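Coastal patrol boats: crewed or uncrewed?

Iestyn Owen
Started this in April on the old board and it got lost in the move, so again. The Drurnach yard is offering its 10 metre uncrewed patrol boat to small navies as a replacement for inshore cutters. Our lot are looking at seven of them. I served on cutters and I think it's a mistake. A boat with no crew can't board anyone. Most of what an inshore cutter does is stop a vessel, put two people on deck and read the papers.

Bongani Botha
Boarding is a small part of it now. Most hours go on watching a line on a chart and reporting who crosses it. You don't need five people being seasick for that.

Iestyn Owen
And when somebody crosses it?

Bongani Botha
Then you send the crewed boat you kept in harbour, with a rested crew. Nobody is proposing to scrap all of them.

Tumelo Rampersad
The paper I read does propose that, by the end of the programme. Page 89, the table at the back. Crewed hulls go to nil.

Bongani Botha
That table is one option out of several. Read the pages before it.

Nandi Coetzee
My worry is upkeep. Small diesels left running for days with no one aboard get into a bad state. A stoker hears a bearing going. A sensor tells you once it has gone. Ilero fitted their engines with extra sensors after the first trials and the sensors were what failed, from salt getting into the connectors. 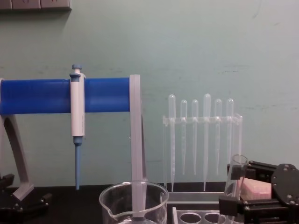
Sizwe Ngcobo
Connectors can be fixed. Danovo pot theirs in resin and they hold up well enough. The radio link is the weak point. Lose it in bad weather or to jamming and you have a drifting hull in a shipping lane with a gun mount on it.

Nandi Coetzee
Potted ones can't be repaired at sea though. You swap the whole loom.

Tumelo Rampersad
The Hyun boat turns for home by itself if the link drops. Does the Drurnach one?

Sizwe Ngcobo
It stops and holds position. Fine in a calm, less so off our coast in winter.

Iestyn Owen
Which was my point about having a coxswain.

Bongani Botha
Your point was about boarding. I'd agree with you on the link. Buy two, run them for a winter alongside the cutters and then decide on the rest.

Iestyn Owen
I could live with two.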